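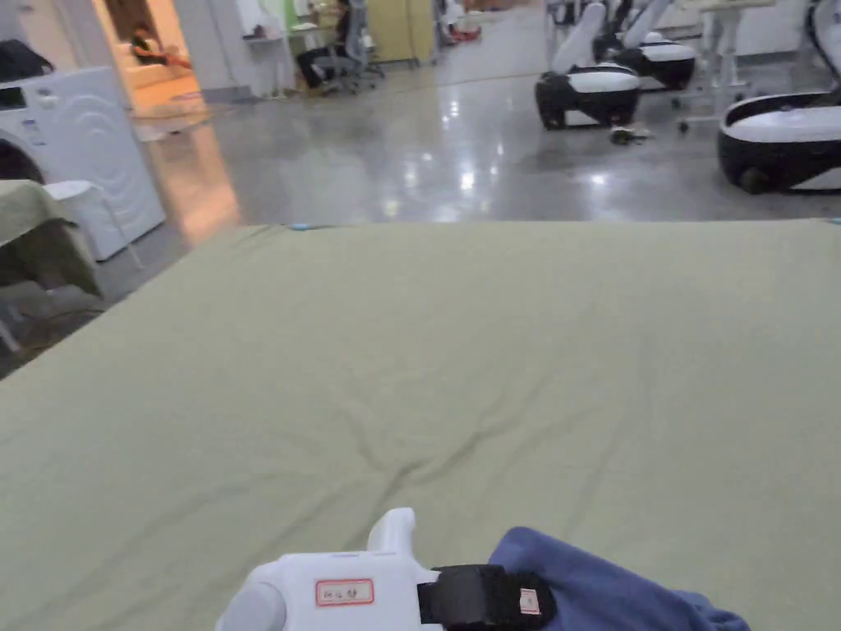
Laundry room, Curkstead: the gallery
2 min read · 4 comments · 10 shares

Curkstead is a shared house with one big laundry room on the ground floor. It had been a store for years, and we spent most of February clearing it out and getting it ready to use. These are notes on how each part of the room has turned out.

The floor
Polished grey concrete, left as it was. We got a price for vinyl and decided against it. It shines a good deal under the ceiling lights and it sweeps clean in a few minutes.

The washing machine
A white front loader, set against the wall. The top gets used as a shelf whatever we say, so we have stopped saying it.

The folding surface
Raed Nassar wanted something wide enough to lay out bedding. It has a sage-green sheet over it, smooth towards the far side and creased in the middle. The sheet gets changed when it needs it.

The blue marker
There is a small bit of blue at the far edge of the sheet, a little left of centre. Florencia Ojeda lines up the fold of a double duvet cover with it – it saves going round to the other side.

Sorting
Shirts and towels are folded first, bedding last. Anything left for 3 days goes on the rail by the door with a note pinned to it.

Costs
The whole job came to just under £200, most of it for plumbing. The powder is bought in bulk and shared.

Comments (4)

Kanyarat Inthanon
Did you seal the concrete yourselves? Ours goes dusty.

Amancay Maldonado
It was already done when we moved in, sorry. No idea what they used.

Nektarios Gkikas
We fold on a bed at our place and it's too low. Check the height before you copy this.

Kanyarat Inthanon
Thanks both. Will ask the landlord about the floor.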